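Section 5. Recording Two-Handed Cloth Folding

This section covers the folding recordings used for the Skarine cloth model. Read Section 4 (pairing and clock sync) first. The steps assume two hand-held grippers, left and right, each with its own camera.

5.1 Before you start

Beds, sofas and tables all count as valid surfaces. The model did poorly on soft surfaces in the August tests, so beds are the priority for now.

1. Pick one garment. Plain, dark items on a lighter background are the easiest to label later. Patterned items are allowed but go in the Ukton folder.

2. Leave the bedding as you find it. Quilts, pillows and other laundry can stay where they are as long as there is room to open the garment out.

3. Check both batteries. A battery under 40 percent will not last a full set.

CAUTION: Keep loose sleeves and hair away from the gripper joints. The links can pinch skin when the trigger is released quickly.

5.2 Recording a fold

1. Press record on the left unit, then the right. Wait for both lights to turn solid green.

2. Hold the grippers apart with the jaws open for five seconds. The alignment script looks for this pause.

3. Close each gripper on the edge of the garment. Take hold near a corner where you can, and keep the two grips well apart. Fabric may pass through the gap between the fingers and hang down in front. Leave it there if the grip feels firm.

A navy garment on a light blue blanket, with one gripper at the near edge and the other on the outer lower corner:
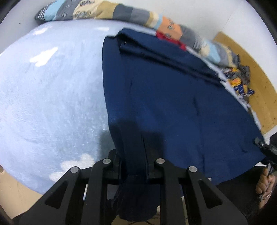
4. Bring the held edge over in one slow move, then lower it. Do not shake the cloth flat. Shaking gives motion blur, and the tracker loses the hem.

5. Open both grippers fully before you pull back. Partial opening is the most common cause of a dragged fold.

6. Repeat until the garment is folded, then press stop on both units. A full set is 13 folds of the same garment, each begun from a different layout.

NOTE: Creases and folded-over strips at the start of a take are fine – the model needs to see them. Do not smooth the garment by hand once recording has begun.

5.3 Checking the take

Open the recording in Brullance and play both views side by side. Reject the take if either of these applies:

- a gripper leaves the other camera's view for the whole fold
- the jaws close on the bedding as well as the garment

Hands may appear in the picture. They are masked during processing.

5.4 Effect of the second view

Chiyo Tsuchiya trained the model on left-camera recordings only and then on both. On beds, the single-view version finished 13 of 40 test folds. The two-view version finished 37 of 40. Most of the single-view failures were missed corners on the far side of the garment. Both versions used the same garments and the same number of takes.

Send questions about rejected takes to Elie Nseir. For gripper faults, go to Section 9.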